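Workshop notebook, bench 2
November 16, 2022

Today was the day for the bins. Since August we put all small parts and hand tools for the Felik job in whatever box was free, and I lost too much time on looking. I decided to stop other work after lunch and make order on the long table.

What I wanted: one bin for things which are in use this week, one bin behind it for things which wait. No third bin. When there is a third bin it becomes the bin for everything, we had this already in the old room at Bukness.

The gray metal ones are the best we have for this. They came with the Rusnák delivery, and I paid 780 for the set together with the shelf brackets, the receipt is in the blue folder under R. The walls are sloping, so a thing which is thrown in slides down to the floor of the bin and does not stay standing in the corner. The bad side is that long things lie across and take more place than they should. I measured one of the bins along the upper edge, 72 cm. The cardboard boxes before were shorter, and the long brushes did not fit in them with a closed lid.

First I emptied both bins on the table and wiped them. In the corners was old dust and small metal chips, and something sticky from a label. The label glue goes off with warm water and a little dish soap, but you have to leave the cloth on it for 7 minutes and not be impatient. I did not use the strong cleaner, it leaves a smell and the next person complains (this was me the last time).

Then the sorting. The rule I tried: if I know what it is for, it goes back in a bin. If I don't know, it goes on the tray by the window with a paper, and whoever knows it can write on the paper until the end of the month. After this I throw it away, also if it looks expensive. Please write readable.
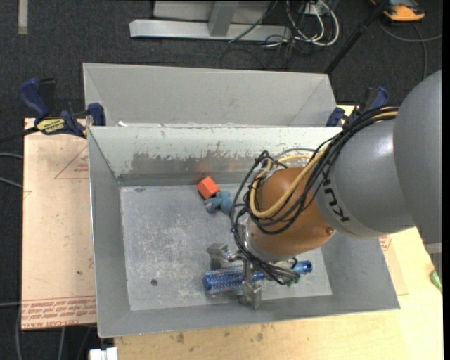
Front bin with the blue cylindrical piece, second bin behind.

I kept the front bin nearly free on purpose. I think the work goes better when you see the floor of the bin and can take a thing at once. When it is full you take the upper thing and push the rest, and after two days the order is gone. So my wish is that only pieces for the current job are in front, and they go back to the shelf when the job is finished.

The table itself also needed care. The light wood shows every ring from a cup and every drop of oil. I rubbed the worst place with fine paper and a little oil after it, and it is better but the color is now different there. Maybe it will become the same with time. Until then please put a cloth under the Prirnel can, it leaks at the bottom seam.

Things I did not finish:
- labels for the bins. I wrote two by hand but the pen was too thin, from the door it is not possible to read them. I will print them bigger.
- felt under the bins. They make a terrible noise when you push them on the table, and I am afraid also for the wood. We have felt strips in the drawer, I counted nothing, I only saw that it is a full bag.
- the inventory list. It says 99 positions and I am sure that many of them do not exist anymore. This is a job for a quiet day.

One question to the others: do we want to keep the bristle things and the metal parts in the same bin? The bristles catch the chips, and then the chips go on the next surface you clean. I would like to have them separate but then we are again at the third bin, and I wrote above what I think about the third bin. Perhaps a hook on the wall is enough, if they have a hole in the handle. I did not check this with all of them.

Time used: the complete afternoon, more than I planned. Tomorrow I continue with the drawers under the table, left side first.

Recent entries
Oil spots on the long table, second try
Where are the 8 mm keys
Shelf brackets from Rusnák, how to mount
Felik job: list of parts to return
Moving from Bukness, what is still in boxes
Prirnel can, leaking seam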